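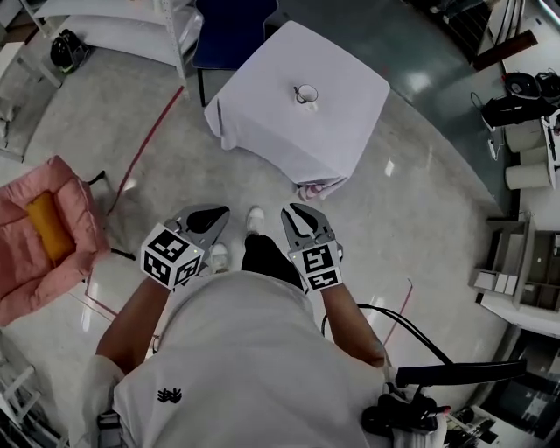

Small square table, white cloth, one cup. Floor is glossy light gray.

Tablecloth length for small square tables
Forum: Table Linens and Setup
14 replies hidden, showing selected

inari_linens
Posted 12 September 2024
I'm putting together a small tea room for an event in November and I need to settle on cloths. Photo is the look I have so far. The cloth drapes over the edges and hangs in folds toward the floor, and I like that from a distance. Up close I'm less sure. There's a pink-edged corner poking out beneath the front hem and my eye goes right to it. Would you go shorter, or keep the length and fix the hem line?

Chairs will be dark navy like the one behind the table. Budget is 2000 for all the linens, napkins included.

Amach
Keep the length. A short cloth on a small square table looks like a picnic. Pin the under layer up an inch or two all the way around and the pink edge goes away. Use flat safety pins, not straight pins, or somebody will find one with their knee.

tworoomsdown
Disagree with Amach. Long cloths in a tea room are a pain. People catch them with their feet when they pull the chair in, and then the cup goes over. I'd stop the cloth just above the seat of the chair. You also use less fabric and it fits in a home washer.

Amach
I've run long cloths at over 100 events and have had very few spills from feet. Most spills are from people reaching. Put the cup where it is in the photo, near the middle, and you're fine.

tworoomsdown
Near the middle is fine for a photo. A guest is going to drag it to the edge the first time they take a sip. Then you have a cup on the edge and a foot in the cloth.

ambrose_rentals
We rent out of a shop called Ambrose and we do both lengths. Long ones come back dirtier at the bottom, so we charge more for cleaning. If you buy, get a poly blend. All cotton looks better, but you'll be ironing the night before.

Also, what are the folded white things on the lower shelf of that metal unit? If those are your spares I'd bag them. Open shelving collects dust fast.

inari_linens
Spares, yes. Bagging them is a good idea, thanks. I was going to leave them out so they're easy to grab.

Leaning toward long on the tables along the wall and short on the ones people have to squeeze past. Does mixing look bad?

Amach
Yes.

tworoomsdown
No, if the cloths are the same white. Buy them all in one order. I got a second batch from Vokbridge a few months after the first and it was a warmer white. You could tell from the door.

ambrose_rentals
Same supplier, same order, agreed. Wash them all once before you hem anything, too. Ours shrank a little the first time through.

inari_linens
OK. I'll order two samples, one of each length, and sit at them with a full cup. Will post what I go with.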